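Clear Bags, Soft Toys and a Bare Table

Roland Tapley ran the toy counter at Holroyd before he took up packing for a living, and he still thinks most gift bags hide too much. His preference is clear plastic with stiff edges and a strap. A plush animal goes in upright, and the head is left above the rim.

"People buy the face," he says. "If the face is down in the bag, you might as well wrap it in newspaper."
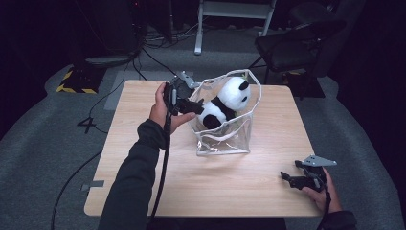

A panda is one of the harder animals to pack, in his view. The white head is wide and fluffy, the limbs are dark, and the plastic shows every crease in the fur. Tapley opens the bag fully, lowers the toy by the shoulders and turns it once it is seated. A slight lean is fine. He stopped using tissue paper years ago.

His supplier, Avetitz, sells the bags in packs of 200. In August he goes through a pack in a week and orders early -- the larger size runs out first.

The table matters too. Tapley likes pale wood with a straight grain and nothing else on it when he starts. Clear plastic picks up crumbs and tape ends, and they show. He wipes the top before the first bag and again at noon.

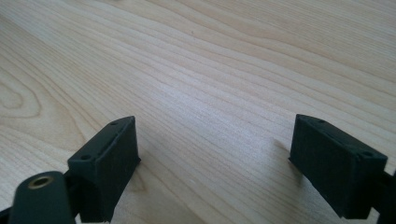

Storing Filled Bags

Stand them in one row with the straps facing forward. Tapley keeps his on an open shelf 70 inches wide, away from the window.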